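To: Gastlow Residents list
Subject: Re: Laundry room hours, Meredith building

The housing office wrote in April:
> Residents of the Meredith building are reminded that the laundry
> room closes at 10 p.m. Cards with credit left on them remain valid.

Could the office please confirm whether the closing time applies to the dryers as well? A full dryer cycle takes 60 minutes, and the notice by the door still gives the old hours.

Reply from the housing office:

The closing time applies to all machines. The last dryer load should be started by 9 p.m. The notice by the door will be replaced. 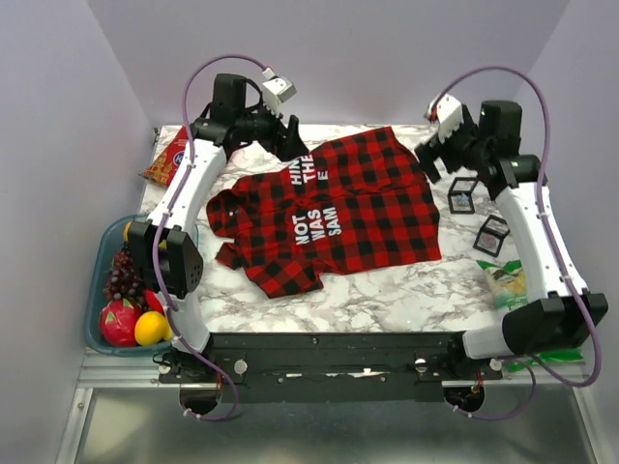 Items left in the room after closing are moved to the shelf in the hallway and held for up to 14 days. Clothing not claimed in that time is passed on to the Jonus Street clothing bank. Residents who believe an item has been moved in error should write to this list or call extension 585.

Cards may be reloaded at the front desk of either building. Refunds for failed cycles require the machine number and the time of use.

Housing Office
Gastlow Residences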